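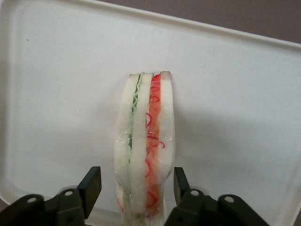

The Last Ferry to Sorunby

Faizal Harahap ran. Bag banging on his hip, one lace gone, the letter folded in his shirt pocket where he could feel the corner of it. Half past six. The ferry went at twenty to.

Down Hendel Street. Past the chemist. Past the bakery with its blinds down and the cat asleep in the window among the doilies. A woman with a pushchair swore at him and he said sorry to the wrong side of the road.

He had 72 pounds on him. He'd counted it on the bus, twice, and it hadn't got any bigger.

"Wolard or Sorunby?" said the man at the gate.

"Sorunby."

"You'll want to shift, then."

He shifted. Up the ramp, metal clanging, somebody's dog getting under his feet. Then he was on, and the chain went across behind him, and there was nothing left to do but stand there and sweat.

Sister's handwriting on the letter. Small, cross, leaning backwards. Dad's selling the boat. If you want to say anything about it say it to his face. Come before Sunday night, the buyer's man is coming Monday. No love, no kisses. Just an M for Menon, which was what they'd called her since she was three and couldn't manage her own name.

Eleven years. He had sent cards. He had rung at Christmas, most Christmases, and Dad had passed the phone over after a minute, always, as if it was hot.

He went inside. Smell of diesel and chips. A boy was asleep across four seats with his mouth open. Faizal bought a tea he didn't want and stood at the window and watched the town get smaller, the crane, the church, the flats where he'd left the bathroom light on. Damn.

What would he even say? He'd practised on the bus. Dad, don't. That was as far as he'd got. Dad, I know I said I hated it. He had said that. He'd stood on the slip at nineteen and said he hated the boat and the cold and the stink of it and he'd rather stack shelves, and then he'd gone and stacked shelves. Dad hadn't shouted. Dad had gone on coiling the rope.

The tea was terrible. He drank it.

Sorunby came up out of the grey all at once, the way it used to. First the light, then the wall, then teh row of houses with theirs on the end. No smoke. He looked for the boat and couldn't find it and his stomach went. Then he did find it. Further along than it used to be. Somebody had painted her. Blue up to the rail, bit of a wobble in the line.

Menon was on the quay in her big coat. Older. Well, obviously.

"You came, then," she said.

"Is he in?"

"He's aboard. He's been aboard since dinner. Won't come up." She took his bag off him and looked at his shoe. "Do your lace up, you'll go in."

He crouched and did his lace. His hands weren't any good. She waited.

"How much?" he said. "The buyer."

"2000. He said 1300 first and Dad laughed at him."

"Dad laughed?"

"Sort of."

They walked along. Neither of them fast, now. Gulls on the fish boxes. He could hear a radio from below deck, the football, turned right up -- Dad must be getting deaf. It was strange to think of him deaf.

At the ladder she stopped and gave him the torch.

"I'll put the kettle on," she said. "Bring him up with you or don't bother comming."

He put the torch in his pocket with the letter and started down. Third rung still loose. He'd forgotten that, but his foot hadn't, it stepped right over.

The radio went off.

"Menon?" said his father's voice. "That you?"

"No," said Faizal. "It's me, Dad. Mind out, I'm coming down."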